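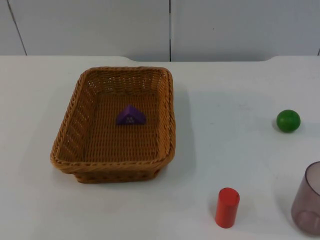
30/06/2018

I have been told, by people who mean well, that what my house needs is a basket. I've been told it by a shop, by a leaflet that came with a lamp, and by a website called Fomside that I now can't stop from writing to me. The basket they have in mind is low, brown and woven. It goes on a shelf or a table and you put things in it, and after that, apparently, you are a tidy person.

I don't believe a word of it, and I say so as somebody who owns four.

My complaint isn't with baskets as objects. People have been carrying eggs and washing and firewood in them for a very long time and I've no quarrel with any of that. A basket with a handle that goes out to the line full and comes back empty is doing a job. What bothers me is the basket that stays put. It sits in the hall, or the front room, or at the end of the kitchen worktop, and its whole purpose is to turn a mess into a display.

## What goes in

Think about what ends up in one. In our hall it was gloves to begin with, which was the plan. Within a month it had gloves, a bicycle pump, two dead batteries that might not be dead, the instructions for the boiler, a dog lead (the dog belonged to my sister and went home years ago) and a great many takeaway menus. I emptied it last October expecting to find the spare key and didn't find it. The key was on the hook, where keys used to go before we had a basket.

The trouble is that an open tray has no opinion about what it holds. A cutlery drawer with its divisions does have one. If you drop a screwdriver among the forks you know straight away that you've done something wrong. A hook will take a coat and refuse a jar of paprika. A bookshelf can be abused, but it takes effort. The basket says yes to everything, and so it gets everything, and you have moved the heap from the table into a thing on the table.

Toys are where the case for baskets is usually made most strongly, so I'll go there. The argument runs that small children can't manage lids and labels, and a big open basket lets them throw everything in at bedtime. I accept the first half. As for the second, I have watched a good many bedtimes and what the big open basket teaches is tipping out. A child who wants the one red brick at the bottom doesn't rummage. Over it goes, the whole lot, and you are back where you started with the added noise. My neighbours swore by a system from Ninis, three sizes that sat one inside another, and for the last year the three sizes have sat one inside another in their loft.

## The shallow ones in particular

Then there is the fashion for shallow ones. A deep basket at least hides its contents. The tray sort, with sides that lean outwards, hides nothing and holds very little, and takes up more room at the top than it does at the bottom, so you pay in shelf for space you can't use.

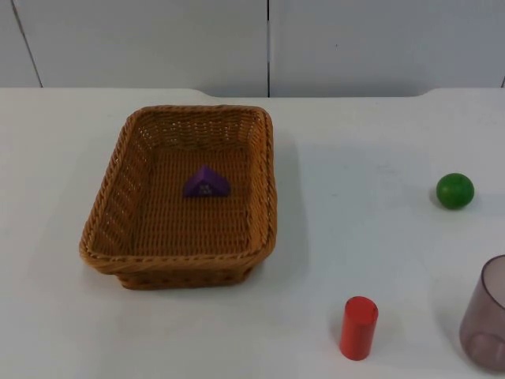
I have always judged storage by how much table it costs, and by that test the rectangular tray comes out badly. Set one down with nothing near it and you'd think it modest. Then look at where the rim comes to. A low honey-brown thing with flared sides and a thick rope of a rim, put on a plain white table, becomes the biggest thing there at once, and it will still be the biggest thing there when you want to spread out a newspaper or roll pastry. The rim is pretty, I'll give it that, and I can see why a shop would put it under a good lamp. It adds nothing I can find to what the basket will hold.

Nor do I think much of the weave for indoor purposes. Gaps are excellent in a basket for mushrooms, or for anything that has come up out of wet ground. In a front room they let through crumbs, pencil shavings, sequins, rice, sand from the beach and the small pale fluff that comes off wool. Lift up a woven tray that has been in one place since Christmas and you'll find an outline of it in grit underneath. A wooden box can be wiped in four seconds. Wicker has to be taken outside and banged, and then gone over with a brush, and then you notice the brush has left bristles in it.

I did try lining one. Benavides, the shop by the station, sells cotton liners with a tape at each corner, and I bought one for the bread. It fitted so badly that the rolls sat on a ruck of cloth like guests on a badly made bed. Washed once, it fitted another, smaller basket that I don't own.

## The other side, fairly put

I'd be a poor sceptic if I only doubted in one direction, so I have tried to think who is right to like them.

My mother, for a start. She kept a flat one on the sideboard for the post. Letters went in when they came and were answered on a set evening, and the basket was bare by the time she went to bed. It worked for as long as I knew her. But I'd say the set evening did the work. She could have used a roasting tin. Give the same basket to me and it becomes a place where a letter from the council can lie face down until the council writes again.

Anyone who moves about while working also has a fair claim. If you sew in one room and iron in another, a tray you can pick up with both hands saves walking. So does one for laying the table, as long as it goes back to the kitchen afterwards and doesn't take root by the pepper mill. You'll notice that in both cases the basket is emptied as part of the job. I think that's the real test, and most of the ones sold for "organising" fail it in the shop window, where they are shown brimming with rolled towels that no one is ever going to unroll.

And they are nice to look at. I don't want to be sour about this. Brown woven stuff warms up a cold room, and a lot of us now live in rooms with white walls and white furniture that could do with warming. If you want one for that, buy one for that, set it down somewhere and leave it alone. Call it an ornament. I have a blue jug that has never held water and I don't tell visitors it's part of a system.

## What I did with mine

It seemed wrong to go on complaining with four of them in the house, so this spring I emptied the lot and made myself decide about every item. I'd expected it to take a morning. It took most of a wet weekend and I counted 23 pens, which I mention only because not a single one had been to hand when the man came to read the meter.

Most of what was in there had a proper place already. Batteries go in the kitchen drawer. Gloves go in coat pockets, and when I put them there they are with me when I go out, a thing the basket never once managed. The instructions for the boiler are now taped inside the boiler cupboard. A fair amount had no place at all, and I looked at it for a while and saw it was rubbish. I had been keeping rubbish in a nice container and dusting round it.

There was a small remainder that was neither rubbish nor at home anywhere: a tape measure, the bicycle pump, a ball of string, the good scissors. For those I cleared one shallow drawer. It's full now, and if something new wants to come in then something has to leave. I like a limit you can't heap things above.

The oldest of the baskets, a Brinano with a split in one corner, has gone to the shed for onions and is much happier, in so far as I can tell. Two went to the charity shop, where there were already 12 in the window. Perhaps that ought to be looked into by the people who say every home needs one. The last I've kept, the shallow one with the braided edge, mainly because I couldn't face the walk again.
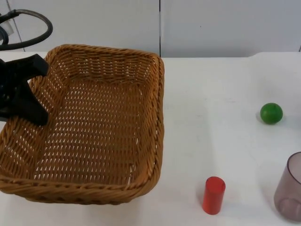
## An empty one is still a basket

I've had a few weeks now of living with a tray that has nothing in it, and it's an odd experience. With nothing in the bottom you can see the pattern of the floor, rows of little slits, very neat. I had owned the thing for years and couldn't have told you what the floor looked like.

It is also a daily nuisance. An empty basket pulls at you. I come in with a receipt in my hand and my hand goes towards it before I've got my coat off. A visitor put her sunglasses in it, quite naturally, and drove home without them. My husband laid a single sock in there one evening and when I asked why, he said it was there, meaning the basket. I took the sock upstairs.

So I am not softened, or not much. I still think the shops are selling us somewhere to put off deciding, at a price that would buy a decent set of hooks and have change left for the screws. If you've got one that gets emptied every night, keep it and ignore me. If you've got one that doesn't, turn it over on a sheet of newspaper this evening and see what has been living in there. Ours had a tooth in it. We've asked everyone and it still hasn't been claimed.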